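Monday, June 20, 2022
By Floor Dijkstra and Cor Michiels
6 min read

3.2 Card holders and the sorting of wallets

The second group of tasks in the Dadus study concerned the cards that people carry every day and the places where they keep them at home. Participants were asked to empty a wallet, decide which cards they still used, and return only those to it. The remaining cards went into a tiered holder kept on the same table. Earlier work by Van Beek treated the wallet as the only storage place of interest. We considered the wallet and the holder together, as a card left out of one must be easy to find in the other.

The layout used for this group is given in Figure 2. A clear, stepped holder with two columns was chosen so that the face of each card would remain in view. The wallet was placed in front of the holder and closed before each session began.

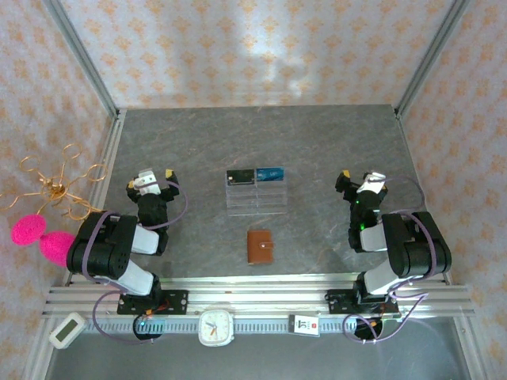
Figure 2. Card holder with two cards in the rear row and a closed brown leather wallet in front.

Participants were free to fill the tiers in any order. Most began at the back and worked forward, and several kept bank cards in one column and store cards in the other. Sessions ended when the participant closed the wallet or after 30 minutes, whichever came first. Across the 500 sessions, 3428 card placements were recorded. Nine sessions were left out of the analysis because the participant had stopped to take a telephone call.

Two points of method should be noted. First, a placement was counted only when the card had been released; a card lifted and put back in the same slot was entered separately as a check. Second, the coding rules were revised in July, after the pilot at Tarkovlow, to allow for cards stored one behind another. Pilot sessions were coded again under the revised rules. Results by card type are reported in Section 4.1.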